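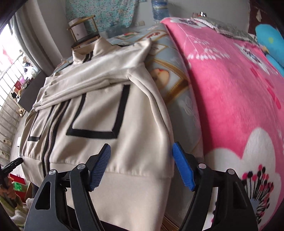

3.2 Collection of garment demonstrations

Demonstrations for the folding policy were recorded in private homes with a hand-held gripper, so that the training set would include household clutter that a laboratory table does not. Each collector worked on his or her own bed, sofa, or table and was asked to leave the surroundings as they were. Garments were chosen by the collector from a list of types, with jackets given the largest share. In Figure 2 the garment is a cream-colored jacket with a long metal zipper, folded on a bed with one sleeve back across the upper body and lying between the open jaws. Jackets of this type are hard for the policy. The zipper is stiffer than the cloth on either side of it, and a grasp that spans both tends to twist the front panel.

Figure 2. View from the hand-held gripper during a jacket episode, jaws open. The blue finger pads are textured.

The Kultirum set contains 522 episodes from 48 homes. An episode starts when the collector presses the record switch and ends when the garment is at rest and the jaws are clear of it. Collectors were told to work at their normal speed and to keep the garment in view at all times. A missed grasp was not grounds for stopping. The collector tried again, and the failed attempt was kept as part of the episode and labeled as a retry.

Episodes were screened in two passes. The first was automatic and removed recordings in which the tracked pose of the gripper was lost for more than 5 consecutive images. The second was done by hand by one reviewer (K. MacBrayne), who removed episodes where the garment left the view or the final fold did not match the assigned pattern. After both passes, 400 episodes remained for training. The rejected episodes are stored separately and were used only to tune the retry detector described in Section 3.4.

No background was masked or replaced. In an early trial on the Guerra subset, masking the bedding also removed parts of sleeves whose color was close to that of the sheet, and the resulting policy grasped short of the cuff. Lighting was likewise left alone, and daylight and lamp light are both present in the set. Jaw width was logged with every image and is given to the policy as a separate input.

Filed under: Robot Learning > Data Collection

Last updated 2/14/26

Related items
Sondodum: a pose tracker for hand-held grippers
Labeling retries in cloth handling episodes
Trinton folding benchmark, September release notes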